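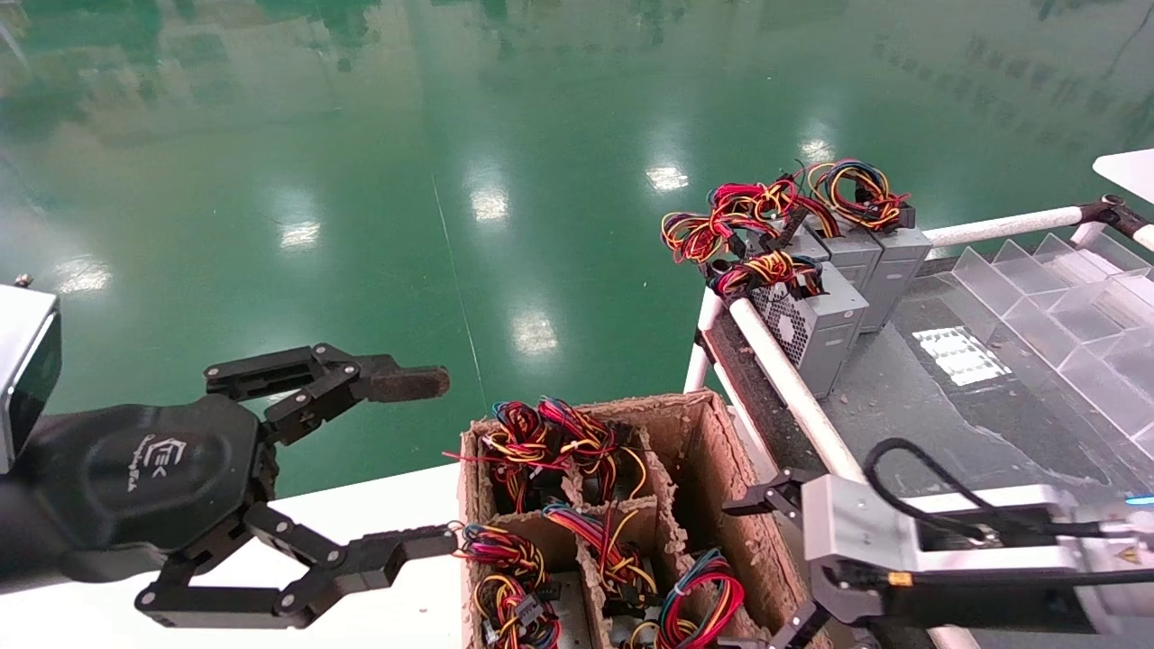 Bench check, power supply and harness station
Checked by: Anjana Ranasinghe
Date: Aug 4, 2026

I did this one before lunch with Tharindu Miah looking over my shoulder (he takes over the sheet next time, so be nice to him!). Same list as July, with my comments after each line.

1. Table surface clear of loose screws and clippings: OK
Found 2 screws by the back leg and put them in the tin. I ran my hand along the whole thing and it's fine.

2. Railings tight: OK
Gave them all a good shake. The one that rattled in July has been fixed, thank you Mirko!

3. Power supplies standing steady, vents not blocked: OK
Please keep them in a row with some air between them. I know it's tempting to push them together when we run out of room.

4. Leads kept off the table edge: NEEDS WORK
The wires come out of the tops and flop over the sides of the units, and that's okay as long as nothing reaches where a sleeve can catch it. One did catch mine, so I tucked it back and I'd like some ties ordered.

5. Divider boxes sound, no torn partitions: OK, just about
The cardboard is rough and it sheds, so wipe down after you swap a box. Throw out any box that's gone soft at the corners.

6. One bundle per compartment: OK
Much better than last month! Pull by the plug, please, never by the wires. They tangle like crazy and I've seen a pin come out that way.

7. Connector plugs free of cracks: OK
Looked at 12 of them under the lamp and they were all good.

8. Clear rack stable, compartments clean: OK
A bit dusty on the bottom tier. Wiped it while I was there.

9. Floor cords taped down: FAIL
The tape by the door has lifted again and I nearly went flying. Shiuli Mollah has the good tape and says she can redo it before the afternoon crew is in.

Still open: ties for line 4 (Harish, can you add a pack of 200 to the Bepari order?) and the tape for line 9. I'll come back and sign off once both are done.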